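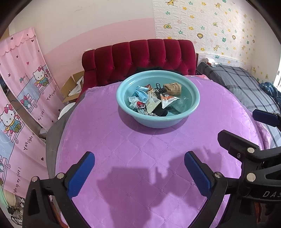
Fig. 4. A pile of small items in a basin.

4. Your first wash

4.1 Before you load

Your Trundeo is a patient machine, but it will wash whatever you give it. It can't tell a sock from a packet of seeds. Empty every pocket into a basin or bowl before anything goes in the drum, and do it somewhere other than on top of the machine, where the basin will creep towards the edge as soon as you turn your back.

1. Turn out all pockets, including the small one inside the right-hand pocket of your jeans. It exists to hold one paper tissue.
2. Close zips and fasten hooks. Leave shirt buttons undone.
3. Turn dark clothes inside out.
4. Sort by colour, then by the temperature on the label. If the label has faded beyond reading, wash at 30 and hope.
5. Put bras, tights and anything with ribbons in a net bag. A pillowcase with a knot in it will do.

Note: Paper wrappers and masks are the two things our service desk hears about most. Paper comes out as snow. The ear loops of a mask wind themselves round whatever you were planning to wear tomorrow.

CAUTION: Never put cables, lighters, batteries or coins in the drum. Coins find their way to the pump, where they stay until you pay someone to fetch them.

4.2 The empty run

The drum leaves the factory with a little test water and a smell of new rubber. Neither is good for towels. Run the machine once with nothing in it.

1. Check that all 4 transport bolts are out (see section 2). If you skipped section 2, go back now. We'll wait.
2. Open the tap fully.
3. Put half a measure of powder in compartment II. Use no softener.
4. Close the door until it clicks. Leaning on it is not the same as closing it.
5. Turn the dial to Cottons 60 and press Start.

The machine will be silent for up to 2 minutes while it thinks. Please don't press Start again. A second press pauses the programme, a third resumes it, and by the seventh neither of you will know where you are.

Grey foam in the window during this run is normal. Water on the floor is not. Turn off the tap, pull out the plug and see section 9, Leaks and other surprises.

4.3 Loading

Fill the drum loosely. You should be able to lay your hand flat on top of the washing without pushing. If you have to use your knee, take something out.

A single large item, such as a bath mat or a quilted bedspread, should go in with two or three towels for company. On its own it will gather on one side of the drum, and the machine will try to spin it, give up, try again and finally display E31.

To clear E31:
1. Turn the dial to Off and wait for the door to unlock.
2. Pull the washing apart with your hands.
3. Put it back, add a towel, and select Spin 400.
4. If E31 returns, take half of it out. You knew that already.

4.4 Detergent

The drawer has three compartments. I is for prewash, II is for the main wash, and the one with the flower is for softener. Liquid detergent can go in compartment II only with the grey flap folded down. With the flap up, it runs straight through and is gone before the wash begins.

The dose on the detergent box was worked out by people who sell detergent. Start with half, and add more only if the clothes come out dirty.

4.5 When it has finished

The door stays locked for a short while after the final spin. Pulling on the handle doesn't speed this up, and replacement handles are not covered by the guarantee.

1. Wait for the click.
2. Take everything out, then turn the drum once by hand and take out the sock.
3. Wipe the rubber seal, especially the fold at the bottom.
4. Leave the door and the drawer slightly open.
5. Turn off the tap if you are going away.

CAUTION: Keep children and cats away from an open drum. The cats in particular regard it as theirs.

Section revised January 27, 2021. Text: Elfriede Hamann. Corrections: Sugeng Khoo, who wishes it noted that he reads the label.

Continue with section 5, The filter, and why you should look at it.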